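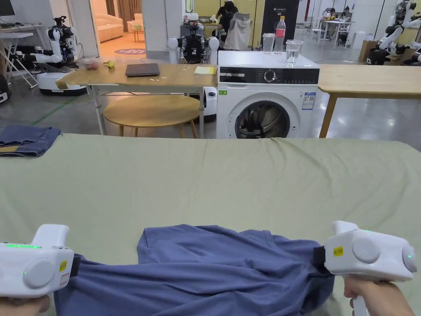

Station zwei: das blaue T-Shirt, beidseitig im Griff.

Besuch bei Prarken, Mittwochnachmittag

Die Einladung versprach einen »Greifervergleich unter realen Bedingungen«. Reale Bedingungen heißt bei Prarken: Wäsche. Ich bin für so etwas zwei Stunden Zug gefahren und würde es wieder tun, was über mein Privatleben vermutlich alles sagt.

Marlene Rezende holte uns am Empfang ab, acht Leute, davon drei vom Maschinenbau und einer, der die ganze Zeit nach dem Kaffee fragte. In der Halle grauer Betonboden, poliert, dazwischen Roboter, weiß mit schwarzen Gelenken, dazu eine Waschmaschine mit Bullauge, auf der Becher und Flasche stehen wie in jeder WG. Durch die offene Tür sieht man ein cremefarbenes Sofa, auf dem ich gern den zweiten Vortrag verbracht hätte.

Der zweite Vortrag handelte von Steckverbindern.

Danach durften wir ran. Verglichen wurden zwei Handgreifer, also Geräte, die man selbst am Griff hält und mit denen man vormacht, was der Arm später nachmachen soll. Das ältere Modell heißt intern Ninh, das neue Drellik. Beim Ninh drückt man einen Hebel, der ungefähr so viel Gefühl vermittelt wie eine Grillzange. Der Drellik schließt weicher und liegt besser in der Hand, dafür ist er vorne schwerer. Nach einer Viertelstunde merkt man das im Handgelenk, nach einer halben im Ellbogen. Laut Datenblatt sind es 819 Gramm pro Stück, beim Ninh 600. Everaldo Amaral, der die Mechanik gemacht hat, nannte das »vertretbar«. Er hat allerdings auch Unterarme wie ein Kletterer.

Aufgabe eins war ein Handtuch. Handtücher sind die Streber unter den Textilien, vier Ecken, keine Überraschungen, damit kam jeder zurecht. Aufgabe zwei war das T-Shirt auf dem grün bezogenen Tisch. Man fasst mit beiden Backen den Stoff, zieht auseinander und stellt fest, dass man dreißig Jahre lang etwas gekonnt hat, ohne die geringste Ahnung, wie. Mir rutschte der Ärmel dreimal unter den Kragen. Mit dem Ninh habe ich beim Zupacken jedes Mal beide Stofflagen erwischt, mit dem Drellik immerhin nur meistens. Valquíria Barbosa meinte, das liege an der schmaleren Backe. Mein Nebenmann meinte, es liege an mir.

Die Jeans haben wir ausgelassen.

Für die Auswertung hat das Team in Jananley 1212 Faltversuche mit beiden Modellen gesammelt, und Macario Figueroa zeigte die Kurven dazu. Bei dünnem Stoff liegt der Drellik klar vorn, bei Frottee ist kaum ein Unterschied zu sehen, bei Socken verlieren beide. Auf die Frage, warum ausgerechnet Socken, sagte er: »Die rollen sich ein.« Mehr war nicht herauszubekommen, und mehr steht in meinem eigenen Forschungsstand zu Socken auch nicht.

Was mir fehlte: ein Wort zum Verschleiß der Backen, ein Preis und eine Handschlaufe. Zum Preis hieß es, man sei im Gespräch. Mit wem, blieb offen. Die Schlaufe soll im Dezember kommen.

Wer hinfahren will, meldet sich vorher an und nimmt den Bus bis zum Werkstor. Die Haltestelle davor heißt genauso, nur mit »Süd«, und liegt am anderen Ende eines sehr langen Zauns.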